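Letting go of the tulips

March was supposed to be the month I cleaned up my logging code. I had a list and everything. Then I started poking at the release step in my planner, and the logging code is exactly as ugly as it was, and I have spent more evenings thinking about flower stems than I would like to admit to my family.

Some background if you're new. I've been writing a little task layer called Jovitz that sits between the motion planner and whatever decides what the arm should do next. It's a state machine with opinions. Each skill (reach, grasp, carry, insert, release, back off) gets its own start check and its own end check, and if an end check fails, the skill has to say why in plain words before anything else is allowed to run. That last bit came from a miserable week in Toledo where every failure I had was called "error 2" and I had to guess!

Most of my tests used blocks. Blocks are lovely. You know where the bottom is, you know where the sides are, and when you open the fingers the block stays a block. So all my skills were quietly written for blocks, and I didn't notice until I switched to a bunch of fake tulips and a vase.

The trouble with a bouquet

My grasp code wants one box around the object and one line through the middle of it. For the tulips, the box came out huge, all blooms and leaves, and the line through the middle pointed off toward the leaves that stick out sideways. The planner then very politely tried to put the leaves in the vase.

What fixed most of it was splitting the object in two. There's the part you hold and the part you insert, and they each get their own frame. The stems get a short fat cylinder, fitted to the depth points below the twine. The blooms get a loose blob that only the collision checker cares about. The planner lines up the stem cylinder with the mouth of the vase and treats the blob as something to be careful with on the way there.

I fought with the collision side of it for ages, because a blob of flowers pressed up against a gripper is in collision all the time, by definition. I ended up with a list of pairs that are allowed to touch, and the list changes with the skill. During carry, the fingers may touch the blooms and nothing may touch the vase. During insert, the stems may touch the inside of the vase. During release, the allowed list goes back to being strict one piece at a time as the fingers move away. It's fiddly but it reads well in the config file, and I can look at it a month later and still know what I meant.

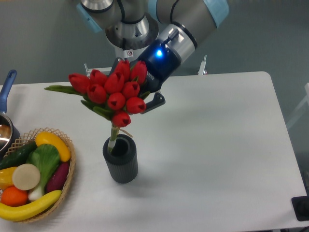
Stems in the mouth of the vase with the gripper still closed on the bouquet, and then the gripper open and clear of the tulips in the next one.
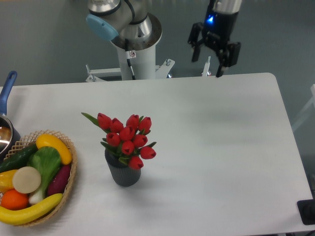
Release is its own skill now

I used to treat release as one line at the end of insert. Open the fingers, go up, done. With blocks you get away with it. With flowers, going straight up is the worst thing you can do, because a finger pad can be sitting right under a bloom and it'll happily take the bloom along.

So release got promoted. It opens the fingers partway, stops, and looks at the wrist force for 150 milliseconds. If the reading settles, it opens the rest of the way. If it doesn't settle, something is still hung up, and it holds still and complains to me. After that comes the back off move, which leaves along whichever direction the fingers have the most room, and only goes up once the blob and the gripper model have stopped overlapping.

I did try being clever about that direction. I had a sampling thing that scored hundreds of exit paths (the biggest run had 1,128 of them, I was very proud) and it picked beautiful curvy exits that took forever to compute. Then I tried "back out the way you came in, and if that's blocked, try sideways." It picks nearly the same path and runs before I can blink. The sampler is still in the repo behind a flag. I can't bring myself to delete it.

Perception, or: the basket is not a vase

There's a basket of fake produce on the same table, with a saucepan next to it, and I like having them there since a bare table makes every detector look like a genius. My vase finder was basically "find a round opening facing up," which, well. Baskets have those too. So do pans. I had the target pose hop over to the basket in replay often enough that I added a target lock: once a skill starts, the target can drift by a little but can't jump. If it wants to jump, the skill ends and has to be planned again from scratch.

I also moved the replay viewer over to Clotanow, a small timeline tool I'd been ignoring for ages. You scrub along and see the camera view, the active skill and the allowed-touch list side by side. It found a bug on the first evening! At step 663 of an old run the list still had the carry rules in it, two steps after insert had begun. I'd been blaming the depth camera for that one.

Still on the list

The stem cylinder goes wrong when the leaves hang down over the twine. I want to try fitting it from two views and keeping only the points both agree on. The force check also needs its own threshold per object, and right now the number for tulips is just typed into the file with a comment that says "seems fine."

And the logging code. I'll do the logging code in April.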